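**Anyone else's packing floor switching over? What changed for you**

**tilly_packs** · Tuesday, 6:40 am

We do bathroom accessories at Clavel. Soap dishes, tumblers, brush holders. Since June the two short lines have had arms doing the pick off the table and into the tray, and people do the insert, the lid and the check. They kept everybody, I'll say that up front. But my job is different and I'm trying to work out if it's worse.

Before, I packed a whole order start to finish. Now I stand at the end and look at what comes down. My wrists are better. My feet are not, and the shift feels long.

**Hauser_nights** · 7:15 am

Same at our place, different product. Wrists better, yes. Three people on my shift came out of braces. I would not go back to hand picking for anything.

What I'd push on is the pay grade. We were told checking was "lighter duty" and they tried to put it a grade lower. Get that in writing before anybody signs a new job description.

**tilly_packs** · 7:32 am

Nothing in writing yet. Roswitha Haslinger is our floor lead and she says grades stay where they are until the review.

**gmorrow** · 9:05 am

"Until the review" means they go down at the review. Seen it twice.

**bench4** · 9:48 am

I'm on the teaching side at Clavel, other building from Tilly. Four of us came off packing for it. We do the picks with the hand grippers, over and over, so the arms have something to learn from. Dish down, reach, close, lift, set down, turn the dish a bit, go again. The target is 70 good ones an hour and I did 67 yesterday, so I'm close.

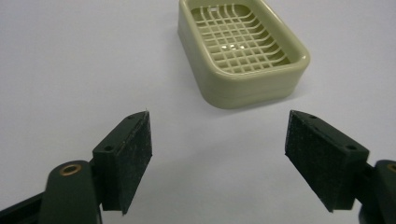

The part I like is that they ask us things. Anyone who packed these for years knows you take a dish by the outside walls and leave the grid alone. The engineers had it going in from the top at first. I told them on day one and they changed it.

The part I don't like is 1000 of the same pick before they move you to another item. And you have to hold back on speed. If I grab the way I used to grab on the line, they throw that one out.

**gmorrow** · 10:20 am

So you're training the thing that takes your spot and they've got you on a quota for it. I'd want extra for that.

**bench4** · 10:31 am

I get 2 dollars an hour more than packing. And my spot on the line was already gone, I picked this over checking. I don't feel bad about it.

**gmorrow** · 10:44 am

Fair, but what happens when they have all the picks they need?

**bench4** · 10:52 am

New items every season. Past that I don't know. I've asked, and they said they'd come back to me.

**Hauser_nights** · 12:10 pm

Our teaching bench ran eight months and then closed. Two went to maintenance, one left, one is back on lids. Ask for the maintenance training now while they still need you.

I don't agree with gmorrow on the rest of it though. The picking was bad work and I've got the surgery scar.

**zuter_dave** · 1:25 pm

We did it at Zuter without a teaching bench, bought the setup ready to go. Worked fine on boxes, badly on anything with rounded corners. They ended up putting people back on those. So I'd take bench4's version.

@tilly_packs do they rotate you? Checking for a full shift is hard on the eyes. We swap every hour and a half between check and lids.

**tilly_packs** · 2:50 pm

No rotation. I'll bring that to Roswitha, along with the grade thing and a mat for the floor. Bench4, is there a list for your side? Nobody over here was told we could apply.

**bench4** · 3:04 pm

Sheet's on the board outside the Nimurero training room. Two names on it this morning. Go put yours down before second shift comes in.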